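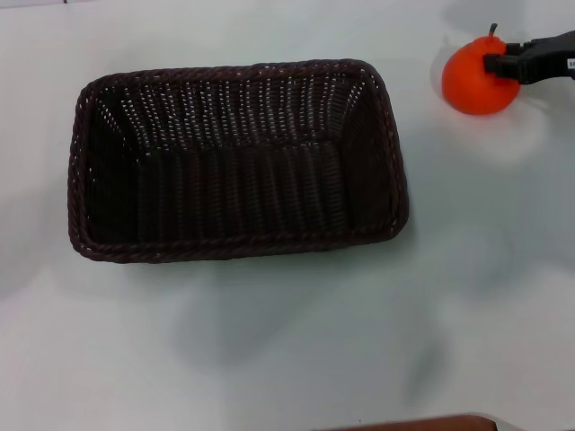 3.2 Containers and the airflow around stored fruit. Loss of water from fruit kept at room temperature depends on the difference in vapor pressure between the skin and the air next to it, and on how quickly that air is replaced. In household storage the second term is set largely by the container. A solid bowl holds a layer of humid air around the lower fruit, while an open-work container lets part of it drain away through the sides. Woven baskets fall between a bowl and a wire rack. In the rectangular type (Figure 2) the walls are built from closely spaced vertical strands crossed by horizontal bands, and small points of light pass through the gaps. The walls also slope inward, so the base is smaller than the opening and the bottom layer of fruit is packed into less floor area than the rim suggests. For a given load this raises the number of contacts between fruits, and contacts are where bruising and mold tend to start.

Earlier work on container effects dealt mostly with crates used in transport. The Skivetti trials compared slotted and closed crates in a cold store and found that slot area mattered less than slot position. Those results do not carry over directly to the home, where there is no forced air and the only movement comes from small temperature differences and from people passing through the room. We therefore treated the air as still and measured weight loss only. Pears were chosen as the test fruit: they ripen from the inside, the skin is thin, and a change in firmness can be felt before it can be seen.

Fruit came from a single lot supplied by the Zumitz orchard and was sorted by weight before use. Pieces with broken skin or a missing stem were set aside. The remaining 46 pears were divided between woven baskets, glazed bowls and open trays, and each piece was weighed on the first day and every second day after that. The trial ran for 11 days. Room temperature was logged but not controlled – a deliberate choice, as kitchens are not controlled either. No fruit was moved between containers, and positions within each container were kept fixed by returning every pear to its place after weighing.

Weight loss in the trays was close to linear over the whole period. In the bowls it was slower at first and then rose once the lower pears began to soften, which we attribute to leakage of juice and not to evaporation through whole skin. The baskets followed the tray curve for the upper layer and the bowl curve for the lower layer. The average over a full basket therefore hides two separate patterns, and we report the layers apart in the tables that follow.

Figure 2. Rectangular woven basket and a pear-shaped object on a white tabletop.
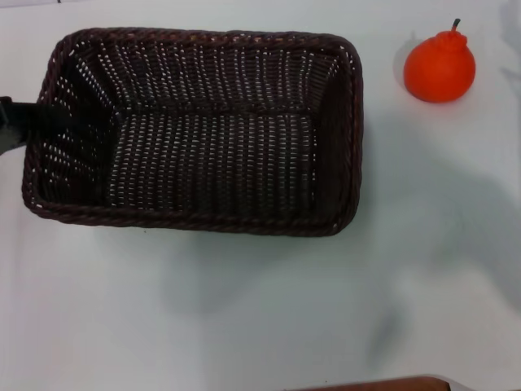 3.3 Effect of the surrounding room

The layer effect described above assumes that air reaches all sides of a container equally. In practice it does not. A basket against a wall or under a shelf has one side in stagnant air, and air warmed by lighting collects near the top of the room. To check the size of this error we repeated the basket measurements at 2 heights, table level and the top of a cabinet, with the same number of pears at each. The upper position was warmer for most of the day, and fruit stored there lost more weight in both layers. The gap between layers was unchanged within the accuracy of the scale.

The rooms used for this part differed mainly in their upper surfaces. Paneled ceilings have joints that may leak a small amount of air into the space above, whereas plaster is closed. We did not measure this leakage and include ceiling type only as a label in the data. A pale, smooth surface with a narrow dark seam, as in Figure 3, was entered as paneled when the seam suggested a joint between two adjacent panels. Doubtful cases were entered as unknown and left out of the comparison by ceiling type, though they were kept in all other tests.

Figure 3. Ceiling surface with a seam, seen from below.

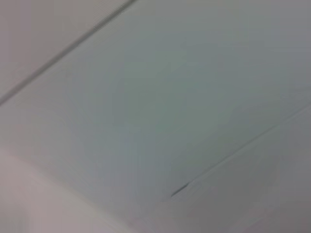

Okafor, commenting on a draft of this section, objected that weight loss alone is a weak measure of quality, and that a pear can lose very little water and still be past eating. The objection is fair. Firmness was recorded by hand on a coarse scale and is given in the appendix, but the scale was not calibrated and we draw no conclusions from it. Okafor also asked whether lining the basket with cloth would remove the difference between layers. A lined basket was not part of the design. The Hamulum storage guide recommends a liner to limit bruising – it gives no figures on water loss – and a test with and without one would be a simple extension of the present method.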